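Right, back from the Vustholm living history weekend with a blistered thumb and a lot of opinions, so this is going to be a long one. Mute me now if you don't care about medieval bread ovens.

1/ Background for the new people. I do experimental archaeology as a hobby, mostly baking and mostly badly. No degree in it, no grant, just a patient landlord and a lot of clay. I've been trying to build a small domed oven that behaves the way the excavated ones seem to have behaved.

2/ In January I was stuck. My domes kept cracking on the second or third firing, always low down at the back, and I'd read everything I could find. So I wrote to Braulio Jaramillo, whose Tovar oven a few of you will remember from last year, and he wrote back with four pages of notes and a drawing of a goat. The goat was unrelated.

3/ His main point was that I was using far too much clay. I'd been mixing it like pottery. He goes heavy on sand and chopped straw, and treads the lot with bare feet until it stops squeaking. It really does squeak! I'd never noticed because I'd been wearing wellies.

4/ So for Vustholm I signed up for the build slot, meaning you get a patch of grass, a heap of subsoil and 2 days. Public watching the whole time. Children asking if it's a hedgehog house.

5/ Day one was all treading and shaping. I used a woven hazel frame inside, like an upturned basket, and left it in to burn away. There's an argument about whether that's justified by the finds and I'm not having it again here, my replies are still on fire from the last time. Short version: we have stake marks at some sites and nothing at others, and I like hazel.

6/ Covered it with sacking overnight and then lay awake in my tent listening to the rain and thinking about it. Normal holiday behaviour.

7/ Day two, small fires from dawn. Tiny ones, a handful of twigs at a time, for hours. This is dull to watch and I felt bad for the visitors, so I ended up giving a talk on quern grit and teeth to a very polite family from Arier who had only come for the falconry.

8/ By early afternoon we had a proper fire going and the dome had one crack. ONE. Near the door, thin as a hair, and I could live with that. I may have hugged a stranger in a liripipe hood.

9/ Temperature bit for the nerds. I had a modern probe tucked in at floor level (hidden behind a turf, I'm not a monster). After raking out it read 284 on the floor, in Celsius, which is hot enough to turn the bottom of a loaf black while you're still looking for the peel. Ask me how I know.

10/ Let it drop to 200 and tried again with a maslin dough, half wheat and half rye, sourdough from my own jar. Came out with a crust like a roof tile and a lovely damp crumb. Several people asked for seconds. One asked for butter, and then looked guilty about it being in foil.

11/ Things I'd change:
Wider door. I kept knocking the dough on the way in.
Dry the straw properly beforehand, mine was a bit musty and you could smell it.
Bring a second rake. Mine was ash wood, and now some of it is ash of the other sort.

12/ The talks tent deserves its own thread, but my favourite was the one on reed and rush lights. The speaker lit a row of them at the start and talked until they went out. Best way of keeping to time I've ever seen at one of these things, and I wish more people would try it.

13/ Least favourite was mine, I think. I'd written it as if everyone had read the same site reports as me, and you could see the front row drifting off somewhere around the section on hearth linings. Next time I'm bringing bread and handing it out at the start.

14/ I also got to handle the Zaden group's textile samples. They've been dyeing with weld and woad over the same fleece in different orders, and the greens are so different depending on which goes first. I'd have walked off with the lot if they'd let me. They would not let me.

15/ Somebody asked about kit. I wear a plain wool kirtle and a linen apron for oven work, both hand finished, both now full of little burn holes. Wool is brilliant near a fire, it just sulks and goes out. Please don't bake in polyester, I don't care how good the trim is.

16/ And yes, I took a couple of days on my own afterwards before coming home. No museums, no clay, lots of walking and one very good plum cake.
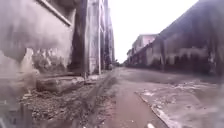 An unpaved lane between old buildings, grey old day.

17/ Now the grumble. The catering queue on the Saturday-night-style feast evening was so long that our whole row gave up and ate my failed black-bottomed loaves with cheese. Cut the bottoms off and they were fine. Possibly this is how the upper crust thing started (it isn't, please don't write in, I know it isn't).

18/ Braulio came over on the last afternoon and put his whole arm in the oven to feel the roof, then said "hm" and went to get a slice. I'm taking that as a pass. He thinks my dome is still too tall for its width and that I'm wasting heat up top. He's probably right – I built it to the height I could reach without kneeling.

19/ We broke it open before we left, as agreed with the site, and kept the pieces. The inside had gone a lovely orange for a finger's depth and then straight back to brown. I've got two lumps of it on my desk at work and someone has already asked if it's cake.

20/ Next job is writing all this up with the firing times in a table, because my notebook is currently smoke, flour and arrows. If you want a copy, reply and I'll send it over when it's done. If you've built with dung in the mix, I'd love to hear how it went, and how the neighbours took it.

21/ Oh, and whoever left a bone needle case under the bench in the talks tent, I've handed it in at the gate. It's beautiful and I was very good about it.

20 Jun 2023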